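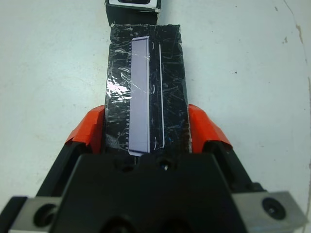 Last updated in March

We use cookies to keep this blog running. Accept / Manage

I've been meaning to write about my sourdough starter for ages, and this morning at 8 the kitchen smelled so good that I finally sat down with my coffee to do it. I named her Anik, after the street where I grew up, and she gets 100 grams of flour and 100 grams of water every single day (yes, even when we travel - my neighbor Santosh is a saint!).

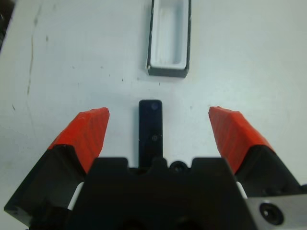 My first loaves were bricks, I'll admit, and the second batch wasn't much better. Then Hicham told me to let the dough sit overnight in the fridge and stop fussing with it, and oh, what a difference that made. Yesterday's loaf weighed 863 grams and we ate half of it with butter before dinner. I'm trying rye next, so wish me luck!

Contact | Back to top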